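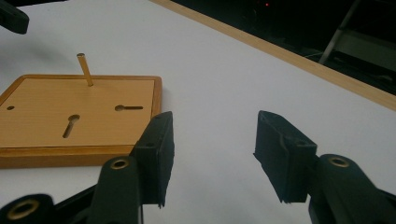
Brurura Center for Manual Skills
Table Activity Equipment: Inspection Checklist
Form 115, Wooden Boards, Pegs and Covered Tables

Location: Lodier Room
Item: Slotted board with peg, inventory number 609
Inspected by: Ville Seppälä
Date of inspection: 14/04/2020
Type of inspection: Routine, between sessions
Overall result: Acceptable for use, with comments (see Sections 2, 3 and 5)

Instructions for completing this form

Mark each line Yes, No or N/A. A comment is required for every line marked No. Comments on lines marked Yes are welcome when they will help the next inspector. Do not carry results over from the previous form. Each line must be checked with the item in hand, in good light, and with clean, dry hands. Gloves are not to be worn during Section 1, as splinters and raised grain are found by touch.

An item that fails any line marked with an asterisk is withdrawn at once and placed on the repair shelf with a tag. It may not be returned to the room until the line has been checked again and signed.

Section 1. Rim and outer edges

1.1* Raised rim is firmly attached. Yes.
Comment: Pressed by hand along its full length. No movement felt.

1.2* Corners are free of splinters and open joints. Yes.

1.3 Rim is free of sharp or chipped sections. Yes.
Comment: One small dent on the outside face. The wood is compressed but not broken. No action required.

1.4 Finish is sound and does not flake or rub off on a white cloth. Yes.

1.5 Underside is smooth and will not scratch or tear the table covering. Yes.
Comment: Lightly sanded after the December inspection. The result remains good.

Section 2. Top panel and openings

2.1* Panel is flat and seated inside the rim. Yes.
Comment: The panel does not rock when pressed near the rim. It is lighter in color than the rim. This is the normal appearance of the item and should not be reported as fading.

2.2* Panel is free of cracks running out from the openings. Yes.
Comment: Inspectors should give most of their attention to the narrow ends of the two keyhole slots. Follow the grain outward from each one with a fingertip.

2.3 Edges of both keyhole slots are smooth. No.
Comment: Slight roughness at the narrow end of one slot. It did not catch on the test cloth but can be felt. To be sanded with fine paper before the next inspection. The item may remain in use until then.

2.4 Edge of the small round hole is smooth. Yes.

2.5 Openings are free of dust, crumbs, wax and paper fibers. Yes.
Comment: Cleaned with a dry brush during the inspection. Metal picks are not permitted for this purpose. Please remove any that are still kept in the drawer.

2.6 No glue, tape or labels on the top face. Yes.

Section 3. Peg

3.1* Peg is complete and free of cracks along its length. Yes.

3.2* Rounded end of the peg is smooth. Yes.

3.3 Base of the peg seats in the panel without force. Yes.
Comment: The peg may lean slightly when it is standing in the panel. A slight lean is acceptable. A peg that falls over under its own weight is to be marked No.

3.4 Peg is not swollen or sticky. Yes.
Comment: Pegs are to be wiped with a barely damp cloth and left to dry in the open. They are not to be soaked, and they are not to be dried on the radiator.

3.5 Spare peg is present in the storage box. No.
Comment: The storage box was checked and no spare was found. A replacement has been requested from Dvořáček. Until it arrives, do not borrow pegs from other boards. Sizes vary between boards and a borrowed peg may bind. 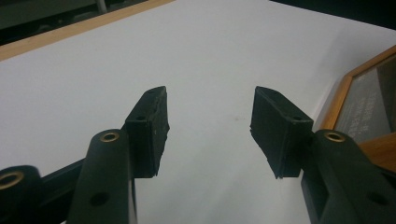
Section 4. Table and covering

4.1* Table stands level and does not move when leaned on. Yes.

4.2* Table legs and fasteners are tight. Yes.
Comment: One fastener at the rear was turned a quarter turn. No further looseness noted.

4.3 Paper covering lies flat on the tabletop. Yes.
Comment: Smooth the sheet outward from the middle by hand. A sheet with a fold that lifts the board must be replaced before the session begins.

4.4 Covering is free of tears and of loose corners that could catch a sleeve. Yes.

4.5 Covering reaches over the side where the user stands. Yes.

4.6 Covering is clean enough for small parts to be seen against it. Yes.
Comment: Plain white paper remains the approved covering. Patterned paper was tried in December and is not to be used again at this table.

4.7 Height of table is suitable for standing work. Yes.
Comment: Measured at 36 inches. Persons who prefer to work seated should be directed to the lower table by the window.

4.8 Lighting is even and does not cause glare on the paper. Yes.
Comment: The blind was lowered partway during the inspection.

Section 5. Working position and clothing

5.1* Floor on the user's side is dry and free of bags, mats and boxes. Yes.

5.2* Walkway behind the user is open. Yes.

5.3 Board is placed within easy reach of both hands. Yes.
Comment: The board should be set toward the middle of the sheet and well back from the table edge. It is not necessary to square it to the table. Some users work more comfortably with it turned at an angle.

5.4 Long sleeves do not drag across the board. No.
Comment: Long, loose sleeves are common in the cooler months and tend to slide down over the hands. Staff should remind users to push sleeves back or gather them at the wrist before starting. The reminder card normally posted by the door was missing and must be reprinted.

5.5 Food and drinks are kept off the table. Yes. 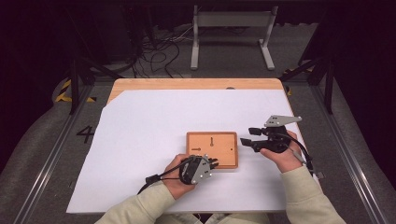

The board in working position on the paper covering, Lodier Room.

Section 6. Storage and labeling

6.1 Storage box is clean, dry and closes fully. Yes.

6.2 Inventory number on the box matches this form. Yes.
Comment: The number on the box is faint. Renew with a permanent marker.

6.3 Board is stored flat with nothing placed on top of it. Yes.

6.4 Peg is stored in its cloth bag. Yes.

6.5 Cleaning supplies are stored apart from wooden items. Yes.
Comment: A bottle of Binitz surface cleaner had been left on the same shelf. It was moved to the cleaning cabinet during the inspection. Wooden boards are cleaned with a cloth only.

Section 7. Actions required

Sand the narrow end of the slot noted under 2.3. Recheck by touch and record the result on this form.

Follow up the order for a spare peg (3.5). Enter the delivery date in the equipment log.

Reprint and post the sleeve reminder card (5.4). The card should be placed at eye level on the inside of the door.

Renew the inventory number on the storage box (6.2).

Completed actions are to be initialed by the person who carried them out. This form is kept with the equipment log for 3 years. Questions about the form may be left in the inspection tray at the front office.

Inspector: Ville Seppälä
Item released for use: Yes
Next inspection due: December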